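Imprimer cette page
Envoyer par e-mail

Pourquoi le bois flotte-t-il ?
Les petites explications Floton, pour les curieux à partir de 8 ans

Tu as sûrement déjà jeté un bâton dans une rivière, du haut d'un pont, avant de courir de l'autre côté pour le voir arriver. Et tu as sûrement déjà lancé un caillou au même endroit : plouf, plus de caillou ! Pourtant, le bâton était peut-être bien plus gros que le caillou, et même plus lourd dans ta main. Alors, comment l'eau fait-elle son choix ?

C'est une très vieille question, et elle est plus maligne qu'elle n'en a l'air. On répond souvent « le bois flotte parce qu'il est léger », mais un tronc de chêne, ce n'est pas léger du tout ! Essaie donc d'en soulever un (enfin non, n'essaie pas, tu te ferais mal au dos). Il faut chercher un peu plus loin, et pour cela nous allons remplir une grande boîte.

La boîte d'un mètre

Imagine une boîte qui mesure un mètre de long, un mètre de large et un mètre de haut. Tu pourrais t'asseoir dedans avec un copain et un goûter. Si on la remplit d'eau bien froide, cette eau pèse 1000 kilos, autant qu'une petite voiture. Si on la remplit maintenant avec du sapin sec, sans laisser de trou, on obtient un poids nettement plus petit. Et avec du granit, un poids beaucoup plus grand.

Voilà ce que les savants appellent la masse volumique : le poids d'une matière quand on en prend toujours la même quantité de place. L'eau compare, en quelque sorte. Quand un objet plein pèse moins que l'eau dont il prend la place, il remonte et il flotte. Quand il pèse plus, il descend au fond.

Tu sens d'ailleurs cette poussée de l'eau toi-même, à la piscine, quand tu essaies d'enfoncer un ballon sous la surface. Il te glisse des mains et saute en l'air, et tout le monde est éclaboussé.

Mais qu'y a-t-il donc dans le bois ?

Si tu pouvais devenir minuscule et te promener à l'intérieur d'une planche, tu verrais des milliers de petits tuyaux serrés les uns contre les autres, un peu comme un énorme paquet de pailles. Quand l'arbre était vivant, c'est par là que montait l'eau puisée par les racines, jusqu'aux feuilles tout en haut. Une fois l'arbre coupé et le bois séché, une grande partie de cette eau s'en va, et l'air prend sa place. Une planche sèche, c'est donc du bois avec beaucoup d'air dedans, bien caché.

Tous les arbres ne fabriquent pas leurs tuyaux de la même façon. Le balsa, qui pousse très vite dans les pays chauds, a des parois si fines qu'on en fait des maquettes d'avion. Le chêne prend son temps, et son bois est bien plus serré. Et puis il y a l'ébène, presque noir, si dense qu'il coule souvent comme une pierre ! Eh oui, certains bois ne flottent pas – c'est une bonne colle à poser à table ce soir.

Un bâton peut aussi changer d'avis. S'il reste des mois dans un étang, l'eau finit par entrer dans les petits tuyaux et par chasser l'air. Il devient de plus en plus lourd, flotte de plus en plus bas, et un jour il se couche dans la vase. En novembre, quand les feuilles sont tombées et qu'on voit mieux l'eau, regarde au bord des mares : il y en a presque toujours un qui ne montre plus que le bout de son nez.

Et les bateaux en fer, alors ?

Je t'entends d'ici. Le fer coule, les bateaux sont en fer, et les bateaux flottent. Il y a un truc ! Le truc, c'est la forme. Un bateau est creux, rempli d'air, de cabines, de couloirs et de passagers qui mangent des glaces. Si on regarde le bateau tout entier, avec tout cet air à l'intérieur, il est moins lourd que l'eau qui remplirait la même place. Mais si l'eau entre par un trou, l'air s'en va et le bateau s'enfonce.

À toi de jouer

Prends une bassine d'eau et une boule de pâte à modeler. Pose la boule sur l'eau : elle coule. Repêche-la, essuie-la bien, puis aplatis-la et relève les bords pour faire une barque. Pose-la tout doucement. Si elle prend l'eau, recommence avec des bords plus hauts, il faut souvent s'y reprendre à 2 fois. Ensuite, charge ta barque avec des haricots secs, un par un, et note ton record dans ton cahier.

Tu peux aussi faire le tour de la maison et préparer un tableau à deux colonnes, « flotte » et « coule ». Écris ce que tu penses avant d'essayer – c'est le plus amusant. Un bouchon de liège, une gomme, une cuillère, un crayon, une pomme (essaie vraiment la pomme !), une bougie. Demande la permission avant de mouiller les affaires des autres, surtout les jeux en bois : le bois verni supporte mal les bains, et une planche qui a bu peut gonfler, se tordre ou se fendre en séchant.
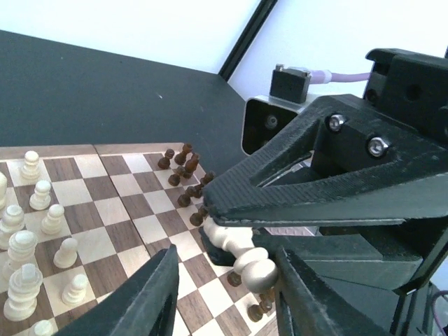
Quand tu as fini, vide la bassine au pied d'une plante, elle sera contente, et ses petits tuyaux à elle se mettront aussitôt au travail.

Imprimer cette page
Envoyer par e-mail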